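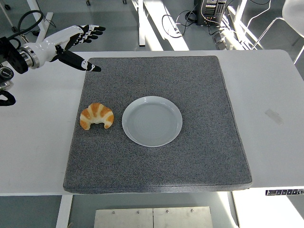
Buying a robot hand: notes for the Friday session

Slot is 2 p.m. and I want to leave time for arguments. Slides are mostly photos and the price table. Talk over them, don't read them.

Opening

Start with the question I was asked in October: should we sign for the Ostier kit? My answer then was "ask me when I've used one." I've used one now. My answer is "not on these terms," and the rest of the talk is why.

Say early that I paid for the loan period out of our own budget. Ostier didn't see these notes. They will probably get a copy by Monday anyway, which is fine.

What they are selling

The Ostier kit is a hand, a mount, a cable, a controller and a subscription to a task library called Festura. The hand is the part in the brochure. The subscription is the part on the invoice every month.

Read out the line from the sales sheet: "Ready for your kitchen, counter or packing bench from day one." Pause. Ask who in the room has a bench that looks like anyone else's bench.

The pitch is that you clamp the thing to a table, open Festura, pick a task and go. The tasks have friendly names. Serve pastry. Clear plate. Sort cutlery. I chose Serve pastry for most of my trials, since it's the one in their video and I assumed they would want to be judged on it.

The task, for people who haven't seen it

A croissant and an empty plate sit side by side on a gray carpeted pad. The hand comes in over the table, picks up the croissant and puts it on the plate. That is the whole job. A four-year-old does it with jam on their fingers.

Note the pad. A soft, felt-like surface is kind to a robot. Things don't slide when you nudge them, and a fingertip that comes down too far has something to press into. Your counter is steel or laminate. Ask the vendor for the same task on that.

Note the croissant as well. Glossy and smooth, like a toy one. A real croissant sheds, flattens and sticks to whatever touches it. If you run a bakery, that is most of the problem you are paying to have solved.

And the plate is empty. I have never worked a service where the second plate went out as clean and as well placed as the first.

My numbers

I ran Serve pastry 120 times with the default settings. I counted a success only if the pastry ended up fully on the plate with no help from me. It got there 56 times.

Leave that on the screen for a moment. Somebody will say that's under half. Yes.

Somebody from the Ostier side, if they come, will say the number improves with tuning. Also yes. I believe them. But the sheet says day one, and I was testing the sheet. If the honest pitch is "good after a month of an engineer's time," then put the engineer in the price.

Where it went wrong, in no special order:
- Fingers closing on the tip of the crescent, so the pastry swung around and dropped.
- Pastry released on the rim of the plate.
- Thumb arriving before the fingers and pushing the pastry along the pad.
- The software reporting "task complete" with the croissant still on the pad. I dislike this one more than all the others. A dropped pastry is a small cost. A log that says it was served is a bigger one.

The hand itself

Be fair here. The hardware is decent. Slim fingers in white and black segments, a long thumb, and a wrist that felt solid to me. I didn't break it and I wasn't gentle.

What bothers me is the cable, which loops up over the wrist to the back of the hand. Fine on a quiet table. On a line with sleeves and trays going past, I'd want it routed inside or at least strapped down. I asked whether there was a cover. There's a cover "on the roadmap." I've been hearing about roadmaps for a long time.

Also ask yourselves whether you need fingers at all. For pastry onto plate, a padded two-jaw gripper is cheaper and there is less of it to clean. Nobody films a video of a two-jaw gripper. I suspect that has more to do with the product line than any customer request does.

The other two quotes

Trerkow sells the gripper without a subscription. You write the motions yourself or you pay them to. Ugly software, clear manual. Their sales rep told me plainly that it wouldn't do cutlery, and I trusted the rest of the quote more after that.

Pomare doesn't sell you hardware. They run it as a service, with their people on call, and you pay per shift. I only have their paperwork, I haven't had a unit on a table, so don't let me sound as if I have. The minimum term is 6 months. Read the section on what counts as an outage - it leaves out a lot of what I'd call an outage.

Price table goes up here. Point at the Festura row. If you stop paying, the hand still moves but the tasks go away. I had to ask twice to get that in writing.

What to ask for in a demo

Bring your own objects. Bring the worst ones, the squashed and the sticky.
Move the plate between runs, and don't tell them where.
Stay for the boring part. The first five runs are the ones they rehearsed.
Ask to see the raw log next to your own tally sheet.
Find out who resets the table after a failure and who pays that person. In my trials it was me, and I got very tired of that croissant.

If someone asks whether I'm against robots

I'm not. I have two Trerkow grippers running and I'd buy a third. I'm against paying finger prices for a job that fails more often than it works.

Where I'd leave it with Ostier

Three changes and I'd look again: a success rate in the contract, measured on our counter with our goods; a task library that stays on the machine when the subscription ends; and a fix for the false "complete" messages, with release notes.

Then questions. If it's quiet, ask the catering group what happened with their own quote.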